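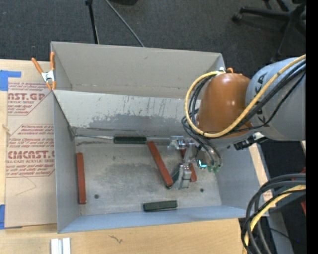
*The block bin at the Hetstead student robotics open day, February*

Got to Hetstead a little after two. The student projects were on the ground floor, and the block picking team had the corner spot, so I started there.

The task is simple to explain. Red and green blocks lie loose in a gray bin, and the arm has to pick them out one at a time. The team calls its software Umano. It chooses which block to go for and how to turn the gripper. Blocks close to a wall are the hard ones, one student told me, and most of their spring term went into those.

Their log was taped up next to the laptop: 1,449 tries since the fall, 289 of them failed. A second sheet listed the failures by cause. I would have liked a copy.

The class runs 41 students in small teams. Each team has to complete 100 picks in front of a judge to enter the Brosar contest. Entry is free, but teams pay their own travel.

Parking is behind the building, and the side door is closer than the main one. I left at four and missed the talk on grading.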